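Tenants' Group Questions Vonbridge Claim That Laundry Fee Will "Pay for Itself"

STOKETOW, 21 May 2026

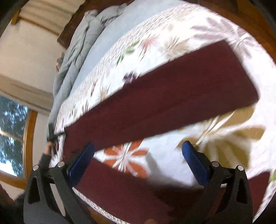 A dark maroon cloth on a white floral bedspread.

The Stoketow Renters Association today asked Vonbridge to show its math on a new linen and laundry fee at Seneviratne Court, a 600-unit apartment complex on the east side of town.

Vonbridge told residents in April that the $34 monthly charge would "pay for itself" through lower water bills. The letter gave no water figures. It also did not say what happens to tenants who already wash their sheets and towels at home, or whether they can opt out.

"We have heard the word 'savings' five times in one letter and have yet to see a number next to it," the association said in a statement. "If the savings are real, print them."

The pickup service is run by Plosenia, a contractor that Vonbridge hired without taking other bids, according to the association. Vonbridge has described a trial in 2 buildings as a success. The association asked for the trial results and received a one-page flyer.

The group wants the fee put on hold until the water records are released. It also wants a written opt-out and a refund for anyone billed before signing up.

Residents with questions about their bills can write to the association at its Stoketow office. Copies of the April letter are available to reporters on request.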